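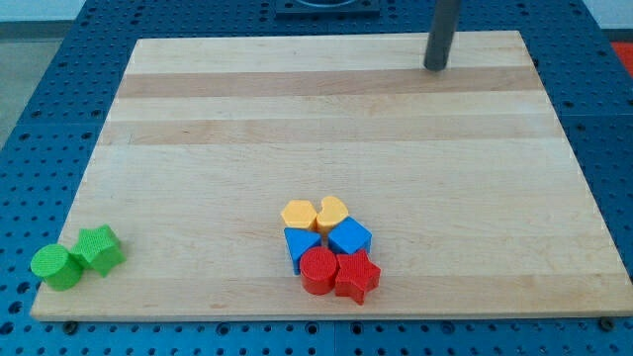
About Oltberg

Oltberg helps small labs and schools plan what to buy before they buy a robot. We started after reading one too many budgets with $800 for "misc." and no line for a table.

We don't sell arms, and we take no commission from people who do. Clients send us a wish list. We send back a shorter one, with prices, spare parts and the training hours someone forgot.

To date we have reviewed 317 equipment plans, and 168 of them left out shipping. There are 13 of us, including two former purchasing officers who still enjoy forms.

Planning for next year? Write to us before November, while you still have a budget to argue over.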